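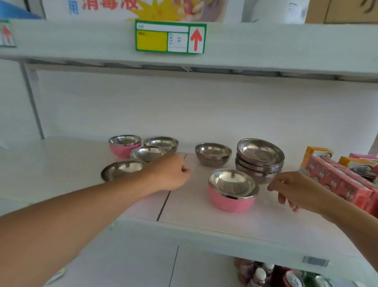
Bread notebook, test kitchen bench
December 31, 2024

Batch 243, rye and wheat, long cold rise

Last entry of the year and I'm writing it with dough under my fingernails, so forgive the smudges (whoever scans these pages later, you know who I'm talking to).

Picking up from the Marnel flour problem. I had pretty much decided the new sacks were just thirstier than the old ones, so for this batch I kept everything the same as 242 and added a little more water at the mix. Same Janovgate rye, same salt, same starter out of the door shelf of the fridge. The dough came together slower than I like. It looked like wet cement for the first while and I very nearly threw in a handful of extra flour, but I sat on my hands, had coffee, came back, and it had pulled itself into something I could fold. So note to self, again, in ink this time: WAIT BEFORE ADDING FLOUR.

Folds: 2 sets and then I left it alone. I know the sheet on the wall says more. With this much rye in it I think the extra folding just tears things up, and the last time I followed the sheet I got that gummy stripe along the bottom crust that everybody was too polite to mention at lunch.

Rise: 11 hours in the fridge, covered. I meant to go longer but I wanted to bake before people left for the holiday. The dough had domed nicely and there were a few fat bubbles right under the skin. It smelled like yogurt and a bit like apples, which I'm taking as a good sign. Batch 242 smelled like nail polish remover, so we're moving in the right direction!

Shaping was a mess. I used too little rice flour in the baskets and one loaf stuck, and I had to scrape it out with the bench knife and sort of roll it back into a ball like nothing happened. That's the ugly one on the left of the cooling rack. Please eat it first.

Bake: lid on for the first part, lid off after, same as always. The oven at the Plergate kitchen runs hot in the back corner and I forgot to turn the pot, so the second loaf has one side a good deal darker than the other. I kind of love it. The crust on the dark side tastes like malt and almost like burnt sugar, and I'd happily bake the whole thing that way if I didn't think half the group would complain about their teeth.

Crumb: I cut it too early, I always do. Still a little tacky in the middle, but way more open than 242 and no gummy stripe anywhere. The sour comes in late, after you've swallowed, and it's milder than I was hoping for. If I want more of it I should probably let the starter get hungrier before mixing, or push the fridge time out. One or the other next time, though. I changed water and rise together in November and then couldn't tell which one had done what, and I'm still mad about it.

Starter notes: fed it this morning after taking out what I needed. It's been sluggish with the kitchen this cold. I tried it on top of the fridge and it perked right up, so it lives there now, please don't move it, and please don't put the Cao seed mix up there next to it either. The bag leaks and I found sesame in the jar.

To do when we're back:
Repeat this one with the same water and a longer rise
Order rice flour, we're down to the bottom of the tub
Check the back corner of the oven with the loose thermometer
Try the seeded version for the March open day, soak the seeds overnight first

Wrapped the good half of the dark loaf in a towel and left it on the bench by the scale. Butter's in the door.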